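Workshop notebook – paper and binding room, Salancombe
Mar 28, 2024. Entry by Anwara Mollah
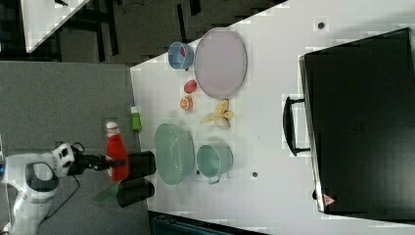 Purpose of the present work

To record the state of the reading copies withdrawn from the Lillora bequest, and to settle which of them are to be resewn, which recased, and which returned to the shelf as they are. The bequest came to us as 2,074 volumes, nearly all of them novels and travel writing from the first half of the last century. The reading room has asked that the lending portion be fit for ordinary use by October.

The present batch is 111 volumes, numbered in pencil on the rear pastedown. Numbers follow the shelf order in which Thilini Bhattacharjee took them down, and do not correspond to the bequest list. The concordance is in the back of this notebook.

Condition on opening

The batch divides by use more clearly than by date. A large part shows heavy wear to the first gatherings only. In these the opening chapters are thumbed, the inner joint at the front is weak, and from perhaps the fourth gathering onwards the paper is clean and the sewing tight. In several the later gatherings are still unopened at the head. The owner evidently began a good many more books than were finished, and kept them all.

For our purposes the pattern matters, as the damage is local. A book read for fifty pages and then set aside for decades has one tired joint and an otherwise sound text block. Full resewing would disturb good original thread for no benefit. I propose that these be treated at the front joint only, with a narrow guard of Japanese paper and wheat starch paste.

Unopened gatherings

Guidance is needed on whether to open them. Thilini's view is that a lending copy must be readable to the end and that the folds should be slit here, by us, with a bone folder, before a borrower does it with a thumb. My own view is that copies with more than half the gatherings unopened should be held back for reference and a second copy found for lending. We have agreed to set eight of them aside until the reading room replies. They are on the lower shelf of the press cupboard, tied with tape.

Note for whoever opens the rest: work from the head, keep the folder flat, and stop if the paper begins to feather. No. 46 feathered badly along the second fold and I left it.

Paste trials

Three pastes were tried on discarded endpapers from the same publisher's series, all left under boards overnight.

Wheat starch, our usual recipe, cooked and sieved twice. Good hold, slight cockling on the thinner stock.
Wheat starch with a small part of methyl cellulose. Slower to grab, which helps with long joints. No cockling seen.
The ready-made paste supplied by Zendau. Strong, but left a faint sheen where it crept past the guard. Not to be used on visible joints.

The second will be adopted for this batch. The jar is dated on the lid and should be thrown out after five days whatever it looks like.

Cloth

The Panagiotou buckram has arrived in the dark green only. The brown is delayed and no date has been given. Volumes needing new spines in brown will have to wait, or be done in toned cotton if the reading room will accept it. I have written to ask. Please do not cut into the old brown roll for this work – what remains is reserved for the parish registers.

Things found between the leaves

As usual, all inserts have been removed, placed in numbered envelopes and logged by page. Most are bookmarks of one sort or another: tram tickets, a seed packet folded in four, a strip torn from a concert programme. Nearly all lie within the first third of the volume. No. 70 held a library slip, never returned, from a lending library I have not been able to trace. The volume has no ownership stamp, so the slip may have come from another book.

One long novel in two volumes has a marker at page 170 of the first and nothing in the second. On the front flyleaf, in pencil: "Begin again in winter." A second hand, or the same hand much later, has put a tick beside it. I have left both inscriptions alone and ask that they not be cleaned.

Surface cleaning

Carried out on the first forty volumes. Smoke sponge on cloth boards, soft brush on the text block edges, vulcanised rubber kept away from the printed jackets. The jackets are fragile at the head of the spine and are to be put into polyester sleeves before shelving. Sleeve stock is low: there are roughly 2,000 in the order placed last week, which will cover the bequest but little else.

To do

Finish cleaning from no. 41 onwards (TB).
Guard the front joints of nos. 3, 9, 12 and 27, and leave them in the press until the paste is fully dry (AM).
Mix fresh paste.
Chase the brown buckram.
Find the bequest list entry for no. 88, which has lost its title page and begins at chapter two. Thilini believes she knows the story but cannot recall how it ends.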